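Pondside Home Forum > Walls and Decor > Cleaning a framed print: lay it flat or leave it hanging?

mezzanine_mo
Posted 06/03/2024
We have a few square prints to clean before they go back up by the stairs. Black frames, white mats. I've been doing them flat on the white table next to the railing. My sister says I should leave them on the wall and wipe them there. Who's right?
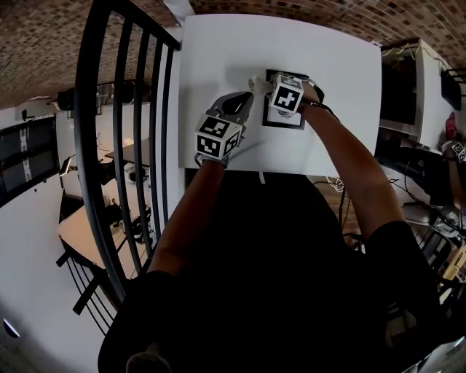
Upstairs table, black frame down flat.

Second question: the hanging wire on one of them is loose. Replace it or just twist it tighter?

gluepot50
Flat, always. I had one come off its hook while I was wiping it in December and the corner joint opened up. Replace the wire, it costs next to nothing.

tallpines283
Disagree on flat. If you press down on a big frame the middle flexes. I leave mine hanging and hold the bottom edge with my other hand. Never had one fall in 9 years.

gluepot50
Then your hooks are better than mine. A frame that size isn't going to flex from a cloth.

mezzanine_mo
These are small enough for one person to carry, so I don't think flexing is a problem.

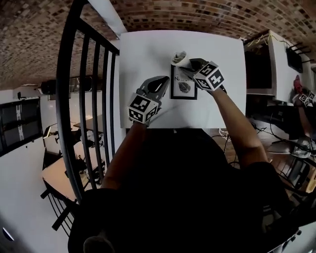
Dust along the inside lip is the part I can't get right. It sits where the frame meets the front and a flat cloth rides over it. Rolling the thing up and working along the top of the frame seems like the way to go, and the one with the gray leaf is a good test piece — any smear would show against that much white. I have Schwaiger glass spray but haven't opened it.

tallpines283
Don't spray it on the frame. Spray the cloth, and keep it away from the edges. Liquid gets under and stains the mat.

waduvar_fan
Skip the spray. Dry soft brush for the lip, then a barely damp cloth. I use a Waduvar brush, but any clean paintbrush works.

gluepot50
Agree with the brush. Put a towel under the frame too, or you'll scratch the table.

mezzanine_mo
OK, brush first. I'll get new wire at Jinuvbridge when I go for hooks. Does anyone know what thickness?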